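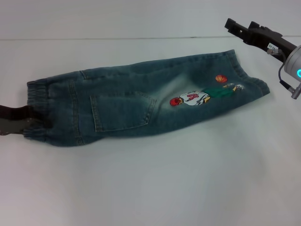
先说一句,我这个页面是写给刚听 Iltus 没多久的朋友的。老歌迷可以直接拉到后面看演出和周边那几条,前面的你们八成都能背了。我自己是从《Kütt》这首歌掉进坑里的,那阵子天天循环,洗碗听,坐地铁听,我妈都会哼副歌了!第二段主歌里 Helju Dzene 唱她小时候穿不下的一条牛仔裤,我每次听到那儿脑子里都是这种小小的童装裤,蓝色牛仔布,缝线是金黄色的,松紧腰皱成一道一道的褶。后来好多人写信问我歌词到底在讲什么、她和 Kristaps Vītola 是什么关系、为什么现场从来不唱《Fakell》,问得多了,我就干脆写成这一页。最后一次大改是2025年5月23日,之后零零碎碎的小改动我就不标了。

Iltus 到底是一个人还是一个组合?

是组合,两个人。Helju Dzene 唱歌写词,Kristaps Vītola 写曲、编曲,键盘也是他弹。刚出道的时候封面上只有 Helju 一个人的侧脸,所以到现在还有人把 Iltus 当成她的艺名,连有些音乐平台的歌手页都写错过(我去反馈了,改了,过一阵又错回去了,我已经放弃了)。现场会多出鼓手和贝斯手,不过那是巡演乐手,每一轮都可能换人,不算正式成员。

Iltus 怎么念?

我听采访里他们自己念,重音在前面,像"伊尔图斯",中间那个"尔"很轻,一带就过去了。中文圈也有叫"伊尔"的,也有直接叫"小图"的,随便你,大家都听得懂。Kütt 那个 ü 跟汉语拼音里的 ü 差不多,别念成"库特",老歌迷会笑你,虽然我当年也这么念了大半年。

他们俩是不是在一起?

每个月都有人问!我的回答永远是:我不知道,我也不打听。他们在采访里说过是合租室友起家的,Kristaps 的键盘放在客厅,Helju 嫌吵,跟他吵着吵着就开始给他的旋律填词了。这段故事我很喜欢,但它就到此为止。你要是想在留言区贴"同款戒指分析"或者"眼神合集",我会删的,提前说好。粉丝自己写着玩的东西请放到自己的地方去,我这儿只放他们公开讲过的事。

想入坑应该先听哪张?

我的私心答案是《Mendlow》。有人会推荐你按发行顺序听,我不太同意,早期那张小样录音确实粗糙,人声闷在里面,第一次听的人很容易听到第三首就关掉。《Mendlow》是他们第一次进正经录音棚做的,Helju 的声音一下子站到前面来了,那种有点沙、句尾往下掉的唱法听得特别清楚。全长39分钟,刚好够我从家骑车到公司再找个地方停车。听完如果喜欢,再回头听小样,你会听出好多旋律是从那时候留下来的,那种"啊原来是你"的感觉很妙。

如果你平时听的是偏舞曲的东西,那可以先从《Kütt》的混音版进来,鼓点重,不费劲。不过我得说,混音版把第二段主歌剪掉了,就是牛仔裤那一段,我到现在都耿耿于怀。

《Kütt》的歌词在讲什么?

Helju 讲过一个大概:搬家的时候翻出一箱旧衣服,每一件都小得不可思议,她坐在地板上,突然很想给那个穿得下它们的小孩打个电话。歌里没有一个"想念"之类的词,全是在数衣服,数到最后音乐停了半拍。网上有一种说法是这首歌写给她早逝的姐姐,我查来查去,源头就是一个论坛帖子,发帖的人自己后来也说是猜的。请不要再转这个了。

中文歌词翻译我自己做过一版,放在站里的歌词区。我不懂原文,是靠英文译本加上几位懂行的朋友帮我对的,肯定有错,看到了就写信骂我,语气好一点更好。

为什么现场从来不唱《Fakell》?

严格讲唱过,唱过2次,都在很早的小场子里,后来就没有了。Kristaps 有一回在广播里被问到,他说那首歌的音域是在 Helju 感冒的时候定的,低得离谱,她嗓子好了以后反而唱不下去。主持人笑了半天,我也笑了半天。不知道他有几分认真,但从那以后歌单里确实没再见过它。有歌迷每场都举《Fakell》的牌子,Helju 看到会冲牌子摇手指,现在都快成固定节目了。

想听现场版的话,网上流传的那个录音音质很差,人群聊天声比歌声还大,我不提供链接,也请别来私信要。

颁奖礼那次吵架是怎么回事?

我就知道会有人问。简单讲一下我看到的版本:去年冬天那场颁奖礼,Iltus 上台领奖,主持人念错了 Helju 的姓,还开了个玩笑,说这名字像一种奶酪。Helju 接过话筒说:"那你今晚可以少吃一点。"全场大笑,主持人也笑了。第二天被剪成十几秒的片段,前面那句玩笑没了,只剩她板着脸说话,标题就变成了"新人歌手当场发飙"。

完整的片段看下来气氛挺好的,她说完还跟主持人碰了一下拳。之后那位主持人自己也发过话,说没有生气,还欠她一顿饭。所以麻烦以后看到那个短片,先别急着在下面吵。我认识的几个人都是因为那个短片开始讨厌她的,后来听了《Mendlow》,现在抢票比我还快。

Helju 真的退出过社交网络吗?

退过,从十二月一直到第二年开春,账号没注销,就是不发东西。那段时间谣言特别多,什么解散啦、嗓子做手术啦、要去演电影啦。她回来以后发的第一条是一锅煮糊了的汤,配字是"我在学做饭",关于那几个月一个字都没解释。我觉得这样挺好。Kristaps 那边倒是一直在更新,不过他只发合成器和路边的狗,从里面分析不出任何行程,劝你别费劲。

演出票怎么买最靠谱?

先订阅他们的邮件通知,会比公开售票早一点拿到预售链接。邮件经常掉进垃圾箱,我吃过这个亏,眼睁睁看着预售在垃圾箱里躺了一个晚上。订阅以后记得把发件地址加进通讯录。

小场子的票一般是单一票价,不分区,先到先站。上一轮我去的那场门票是50欧元,加上手续费会再贵一点。二手票请走官方转让,不要在群里找陌生人买截图,截图进不去的!门口我见过不止一个拿着截图快要哭出来的姑娘,真的很心疼,但谁也帮不了。

要不要提前很久去排队?

看你多想站前排。我个人已经过了那个年纪了,现在都是开场前才晃进去,站在调音台旁边,声音是全场最平衡的。想去前排的话,带水,穿舒服的鞋,包越小越好,有的场地大包要寄存,散场取包的队伍比进场还长。

他们一般会准时吗?准时得吓人。暖场结束后换台15分钟,灯一黑就开始。所以别在那个空档去买饮料,我的一个朋友就是这样错过了整首开场曲,念叨到现在。

能带礼物和信吗?

信可以,礼物就算了。他们讲过好几次,巡演车就那么大,毛绒玩具真的没地方放。信可以交给周边摊的工作人员,写英文就行,写中文也没关系,Helju 说过她喜欢看不认识的文字,会拿去问人。我写过一封,没有回音,也没指望有,写完自己先感动了一下,值了。

周边去哪里买,尺码准不准?

现场的摊位最全,网店补货很慢。T恤偏大,我平时穿中号,他们家的小号刚刚好。那件灰色的卫衣第一次洗会掉毛,单独洗,别问我是怎么知道的(我有一整缸黑袜子可以作证)。黑胶再版过一次,再版的封面颜色比首版暗一点,内容一样,不用为了首版多花冤枉钱,除非你就是爱收藏,那我理解,我也有两个版本。

新专辑什么时候出?

不知道!我没有内部消息,我不认识他们,我也不认识"认识他们的人"。能确定的只有 Kristaps 在采访里说过正在写歌,写得很慢,扔掉的比留下的多。网上流传的那份曲目单我看过,里面有两个歌名是拿旧歌歌词拼出来的,基本可以当作假的。有正式消息我会第一时间放到首页上,字号会很大,你不会错过的。

我可以转载你的翻译或者巡演记录吗?

可以,注明出处就行,不要拿去卖。照片请单独问我,有几组是别的歌迷拍了借给我放的,我做不了主。做视频要用歌词翻译的,也麻烦写上我的站名,再把我错的地方顺手改了告诉我,那就更谢谢了。

我的问题这里没有,怎么办?

写信给我,地址在页脚。我上班,回得慢,周末会集中回。问演出交通和住宿的,写清楚是哪个城市,我没去过的地方会帮你转给去过的人。问"他们本人看不看这个网站"的,我希望不看,因为早期那几篇观后感写得实在太肉麻了,我又舍不得删。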